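Bin Cell Software: Release Notes in Long Form

January 29, 2024

The Flullik 12 branch was merged last week and is now what runs on the two-bin cell at Lidstead. The changelog in the repository is complete but terse, and several people at Clirneck have asked what changed in the parts they touch. What follows covers grasp selection, the collision model, the reset logic and the logging tools. Driver and firmware changes are in a separate note.

Grasp selection

The old ranker scored each candidate grasp on its own. It took a depth crop, a gripper opening and an approach vector, and returned one number. The planner then took the highest number it could reach. This worked well on spread-out objects and badly on anything that touched its neighbor. A good grasp on a bowl rim could be ranked first while one fingertip came down on a cup lying next to it.

The new ranker takes the swept volume of the gripper as a second input. For every candidate we compute the volume the fingers and brackets pass through over the last stretch of the approach, and measure how much of it is taken up by points that belong to a different segment. That overlap is subtracted from the score with a weight that can be set per object class. Soft items get a low weight. Pushing into the loops of a microfiber duster costs little, and refusing to do so used to leave the arm idle while it looked for a clearance that wasn't there.

On the replay set of 194 logged scenes, the new ranker picks a different first candidate in 30 of them. Melquiades Ponce went through those 30 by hand and would have made the same change in all but a few. The exceptions are scenes where the segmenter had split one object into two, so that the ranker was avoiding a neighbor that was part of the target. They have been filed under segmentation and the ranker was left alone.

Translucent objects

Depth on the translucent cup is still poor. The sensor returns the bin floor through the cup wall in some places and nothing in others, and what remains is a ragged outline with a hole in it. Flullik 12 no longer tries to fill that hole from neighboring depth. If the color mask is confident and the depth inside it is sparse, the object is handed to a separate branch that fits a simple open cylinder to the mask outline and the floor plane. Orientation from this fit is coarse. It is good enough to decide between a grasp across the body and one on the opening, and the grasp width is taken from the fit with a margin added.

Glossy surfaces fail in another way. A bright highlight on the inner bottom of a bowl can come back as a small spike in the depth image, and the old code sometimes took this for a separate object standing in the bowl. Isolated spikes that coincide with saturated color pixels are now dropped before segmentation. The threshold is in the perception config and was tuned under the current lamps, so anyone who changes the lighting should expect to tune it again.

Collision model

Until this release the bins were modeled as two boxes with vertical walls. They are nothing of the kind. The walls lean, and there is a pale sloping panel along the far side of the front bin that the box model ignored. The arm was therefore allowed to plan through a wedge of space that was occupied, and was kept out of another wedge that was free. Both bins and the panel are now meshes. So are the clamps on either side of the rear bin, handles included, which the planner previously knew only as a keep-out zone much larger than the hardware.

The cable bundle is harder. It stands off the orange housing in a wide loop and its shape changes with the wrist. We looked at modeling it as a chain of short segments and decided the cost was too high for what it returns. The bundle is represented as a set of capsules attached to the housing, sized to the largest excursion measured during a wrist sweep. The thinner cables running down toward the end of the arm are covered by a single capsule. This is conservative on the side nearest the rear bin and rules out a few poses we would like to have back. Ocampo, the planner rewrite, is meant to recover them by choosing the wrist turn earlier in the search.

Planning time per pick has gone up by 20 milliseconds with the meshes. Most of that is the mesh check against the two bin interiors. Caching the static pairs would remove a good part of it and is the first item on the list for the next point release.

Reset logic

Transfers run in both directions: when the source bin is judged empty, source and destination swap. The emptiness check used to compare the depth image with a stored one of the clean bin. Scuffs and scrape marks do not affect depth much, but small bright marks on a bin surface do upset the color check that backs it up, and the swap was sometimes held back by a mark that could never be picked. The color check now runs against a rolling background, updated each time a bin passes the depth check. A thin object that lies flat can in principle be absorbed into the background this way. To limit this, a region has to stay unchanged through three swaps before it is accepted.

Partly hidden objects also get different treatment. If a segment is covered by the gripper at the moment of capture, it keeps its last known label and is marked stale. Stale segments can't be picked and can't be counted as absent. In November we lost most of a night run to an item that vanished from the object list whenever the arm hovered over it - the reset logic called the bin empty, swapped, found it again and swapped back.

Logging

Each pick attempt now writes one record with the ranked candidates, the overlap term for each, the chosen plan and the rejected plans with the pair of bodies that caused the rejection. The replay viewer reads these directly. Old logs can be converted with the script in the tools folder, but the overlap term will be blank.

Known issues: the viewer draws clamp meshes with their normals flipped, which is cosmetic. The open cylinder fit fails without a warning when the mask touches a side wall. Leaves attached to fruit are segmented separately in some poses, and the class weight for leaves is a placeholder. Please attach the pick record when reporting any of these - a screenshot of the viewer doesn't carry the candidate list. 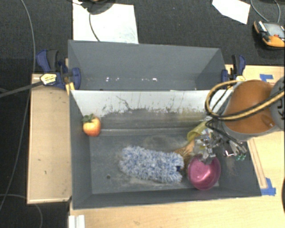
Dorottya Pintér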